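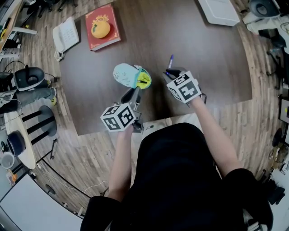 Search this notebook Go

12/04/2018
Posted by the Plusinton web bench

Finally got into the image folder on the Junditel site, and wow, what a difference! Home page was pulling 193 requests on a phone; with the sprites merged and the old slider script gone it's down to 115. Menu opens right away on the test handset (love it).

Still to fix: the store finder form, which zooms in weirdly when you tap the zip code box. Font size, I bet. Jolta theme has the same bug in eight templates, so one patch should cover the lot. Trying it tomorrow!

Contact the bench | © 2018 Plusinton | Back to top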